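How I Pack Up the Drinks Kit After a Party

I help out with the drinks at our block party in Prilville every September, and for years I just threw everything into one big box and hoped. Then came the year I opened it and found a sticky ladle, a cracked pitcher and lemonade powder all over the napkins. So now I do it properly, and it takes me one quiet hour the next morning (with coffee!).

Step 1: Wash first, sort later

Fill the sink with hot soapy water and do the pitchers before anything else. Take the taps off the drink dispensers and soak those for 18 minutes or so – mine always have pulp hiding in the threads. Leave the lids off overnight.

Step 2: Wrap the light stuff

Pitchers get an old dish towel each. For cups and other small things I like bubble wrap, and I keep straws standing up in a cup so I can grab the whole bunch at once next time.

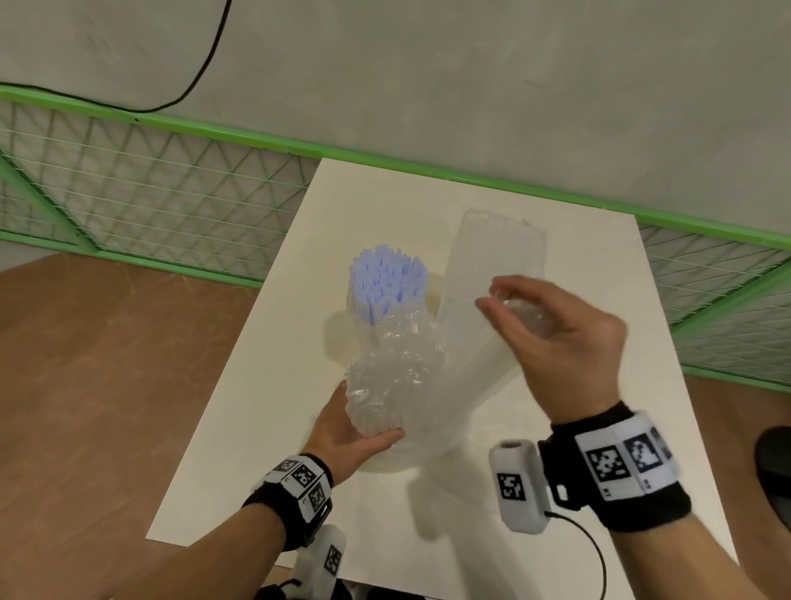
Step 3: Pick your boxes

I use 3 medium boxes, because one huge one wrecked my back. Heavy things go on the bottom, and the dispensers get a box to themselves. My neighbor Constanza Ojeda swears by old wine cartons with the dividers left in, and they're great for glass bottles.

Before you tape anything shut, put all the little leftovers out on a table and see what's still worth keeping. I toss any opened syrup older than 6 months.

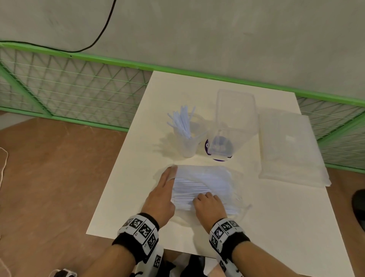

Step 4: Label the side

Write on the side of the box, never the lid, or you'll be unstacking the whole closet to find the punch bowl. I tape a short list inside too – what's in there, and what to buy before next year. Mine currently says ice scoop, limes, more napkins.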